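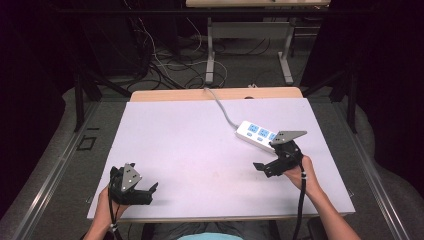
Violin and viola bows need rosin before the hair can grip a string. Hold the cake in one hand and the bow in the other, and draw the hair across it in slow, even strokes from frog to tip. Work over a flat, pale surface, such as a light-colored board laid on a wooden table. Rosin dust and broken hairs are easier to find there, and the varnish on the table stays clean.

Unit 16 – Bow care, handout for beginning strings
Ratree Intarasuk, Room 204

A new bow takes more rosin than one in regular use. After the first session, a few strokes before playing are enough for most students. Too much gives a scratchy sound and leaves powder on the strings.

Loosen the hair before the bow goes back in its case. Wipe the stick with a dry cloth, and keep your fingers off the hair – skin oil stops it from gripping.

Reading for next class: Luangrath, page 163 to the end of the chapter.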